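Lecture 11: Grasping from a bin without object models

Last time we needed a scan of every object before the arm could pick it up. Today's method drops that step. The Brindus planner scores grasp points straight from the depth image and sends the best one to the arm.

The main result comes from the Wetville test set. Out of 252 attempts, 234 ended with the object lifted clear of the bin. Of the failures, 17 were slips during the lift. The last one was a planning error — no reachable grasp was found.

Objects close to a wall are harder. The fingers need room on both sides, and a steep approach may be the only one left.

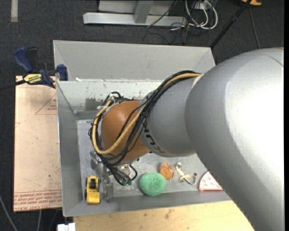 The planner therefore subtracts a wall penalty from each score. Read section 3 of the Trirnton notes for how the weight is set, and try problem 2 before lab.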